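Folding robots at work - what happens to the folders?

Posted by Nernham

I've been on the kit folding team at a sportswear hire firm for 9 years. Management are trialling a two-armed robot and say no jobs will go. Has anyone been through this? What did your day look like afterwards?

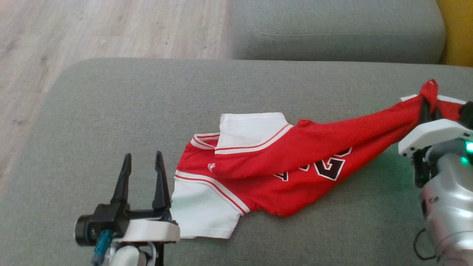
2 replies

Mizanur Paul

We started in June. Jerseys are the awkward ones, as the fabric bunches and the arms have to find a corner before they can do much else. I used to fold all shift. Now I set garments out, check the results and redo the poor ones. We had 29 redos on my first morning. 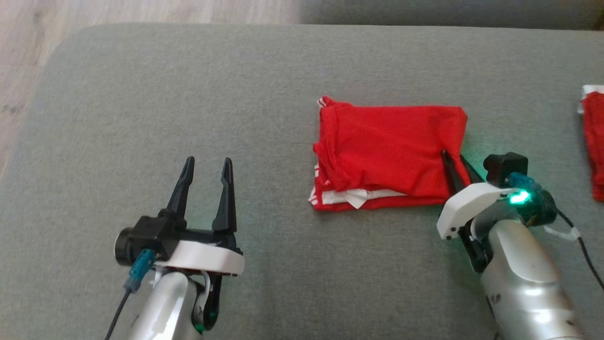

My hands and shoulders ache less, but it is duller and you talk to people less. Ask who gets trained to deal with stoppages - that was the only part that came with a pay rise, 890 a year before tax. Get it in writing as well. Ours was promised in a meeting and took months to come through.

The prints are worth asking about too. We still check numbers and lettering by eye.

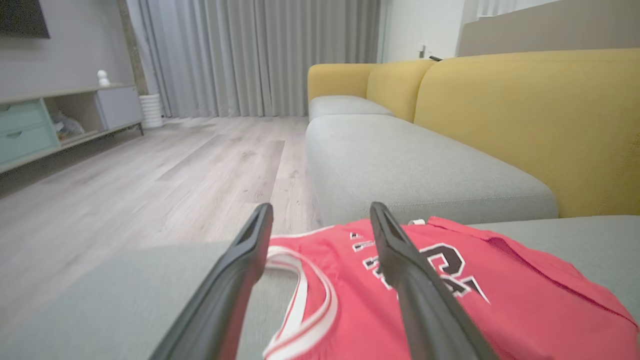
Red jersey with the gripper fingers just above it

Khan

Same at my place. No redundancies but they didn't replace leavers. Join a union if you haven't.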